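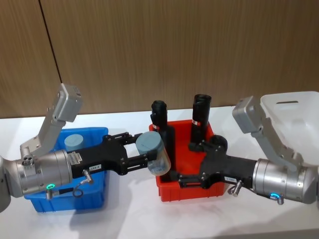 Magazine > Software > Drawing & Design

Print this article | E-mail this article

Small Program, Big Floor Plans

Thu 26 September

I opened Paltovano on a Monday morning meaning to give it an hour, and I was still in there at dinnertime! It's a floor plan editor from Pomirley, and it does one thing I've wanted for years: it lets you draw badly first and fix it later. Scribble a room with the mouse, type the real lengths on top, and the walls slide into place (the doors come along too, bless them).

The new version adds layers that behave. You can lock the plumbing, fade the wiring and move a staircase without dragging half the house behind it. My test file had 50 layers, left over from a school renovation, and it scrolled as smoothly as an empty page. Export to DXF kept all my line weights, even the dashed ones, and I did a little cheer at my desk. 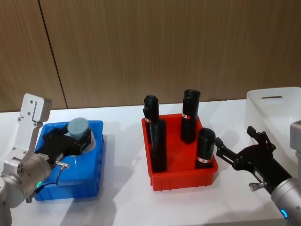
Leokadia Witkowska is less sure about the layers panel, and told me she'd trade the fading for a decent search box, "because I name everything 'wall new' and then I'm lost." Fair point! Search is planned for October, along with curved dimensions.

A license costs $40 and covers 2 computers. Files from the older Elus editor open fine, though hatching comes in as plain gray and has to be picked again from the fill menu. I redid mine over a pot of coffee and ended up liking the new brick pattern better anyway.

Print this article | E-mail this article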